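Mending night with Nneka Effiong

Caught Nneka Effiong between two phone calls on a Monday, kettle on, one shoe off. She runs the clothes mending evenings in Osdale. Twenty minutes, she said. We got nearly an hour.

It began with a coat. Her mother's, lining gone, zip stuck halfway. "I took it to a shop and they quoted me more than a new one. So I sat down with a library book and did it badly. Then I did it again, less badly." She still wears it. Not the zip, she gave up on the zip and put buttons on.

First evening was in July, far too hot, windows wouldn't open. Two people came. One of them, Lotte Mertens, is still there every time and now teaches the darning. "Lotte can do a sock heel while telling you off about something else," says Effiong. "I can't. I have to stop talking, and I hate that."

These days there are 28 on the list and a queue for the good scissors. What do people bring? Jeans mostly. Inner thighs, always the inner thighs. School trousers in September. Jumpers with moth. A wedding dress once, red wine down the front, which she refused to touch and sent to Marijke Van den Broek over in Celtberg, who does proper restoration work and charges for it.

Does she turn much away? "Leather. Anything waterproof. And swimming costumes, the stretch has gone, love, let it go."

I asked about money, becuase someone always does. It's pay what you like, in a tin. Last year the tin came to 609 pounds. Thread, needles, a second-hand Bakker machine which she describes as "a tank, sounds like one too". The room is the biggest bill. Council wanted 200 a term, she talked them down, won't say to what.

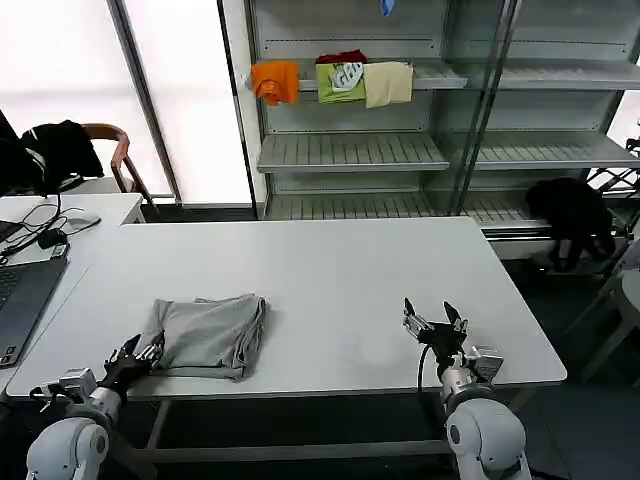
Folded and on the table: grey cloth, soft and a bit creased.

On cheap clothes she gets going properly. "People say to me, it was only a fiver, why would I mend it. Well somebody sewed that. Somebody sat at a machine and did that seam." She stops, drinks her tea, pulls a face at it. Cold. "I'm not going to lecture anyone, I buy cheap stuff too. I've got kids. But sew the button back on."

Her advice for beginers is short. Wash it first. Good light. Use a thread one shade darker if you can't match it. Don't start with your favourite thing.

Next up is a Saturday session for teenagers, if she can find a second pair of hands. Then the phone again, and she's hunting for the other shoe. "Put in that we need pins," she says from the hall. "We always need pins."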